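HIST 731: Things and Their Places
Week 6 handout: The history of the tray

Read this before the seminar. If you read it during the seminar, please do so with your eyes up now and then.

1. Where we left off

Last week we finished with shelves. A shelf will take anything you put on it and holds no opinions. This week's objects hold opinions. A fitted tray, or a drawer with shaped hollows, tells you what goes where and lets you know when you've got it wrong. It is the closest most furniture comes to nagging.

2. The cutlery box

Our main source is the Baldursdóttir inventory of 1758, a household list made after a death and in the middle of a family quarrel. The clerk gives one line to the house and most of a page to a knife box. He notes every slot, including the empty ones, and that is why we're reading him. On an open shelf a missing spoon leaves no trace. In a fitted box it leaves a spoon-shaped accusation.

Look at the word he uses for the empty slots, "wanting." Who is doing the wanting? Bring a view. The heirs certainly had several.

3. The traveling case

By the time we get to the Janddale surveyors, the fitted case has become a work tool. The surviving one has 11 compartments under a lid that only closes if the instruments are in the right way around. Mikkel Zoëga, in the chapter you've been assigned, reads this as discipline: the case trains the hand. I think he's half right. He has clearly never packed one in the rain. The margins of the field book suggest that the surveyors mostly trained the case, by shaving bits off it with a penknife.

Zoëga, pp. 40 to 58. Skip the part on velvet unless you like velvet.

4. The shop drawer

The Skorkimeck hardware catalog sold drawers with the hollows already cut, for tools the buyer might not own yet. Sales were good. Think about why a person would buy an empty space in the shape of a chisel, and then think about your own kitchen.

5. Molded plastic

The last stop. Once a tray can be molded in one go, a hollow costs next to nothing, and everything gets one: chocolates, drill bits, computer parts. The craft moves from the joiner to whoever made the mold, whose name we almost never have. Cukus (in the course reader) is good on this and mercifully short.

For discussion

Does a fitted tray describe a collection or create one?
What did the clerk gain by listing the gaps?
Is the junk drawer a failure of the system or its natural enemy?

Response papers: one page. Around 300 words is plenty. I've never sent one back for being too short.

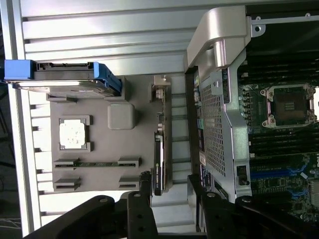

Fig. 6. Molded gray tray with a drive carrier and a processor chip (section 5).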